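Project report: Potato pancakes without egg
Leilani Nakamura, Plamarthorpe

The aim of my project was to find which starch holds a potato pancake together best. I cooked 5 batches in the school kitchen and changed only the starch.
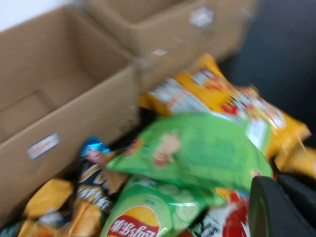 Potato starch gave the firmest pancake, and corn starch was second. Rice flour broke in the pan when I turned it. For the crunch test my tasters needed a common reference, and crinkled bags of snacks like those heaped by the cardboard boxes are easy to find in any shop. Two tasters preferred the corn starch.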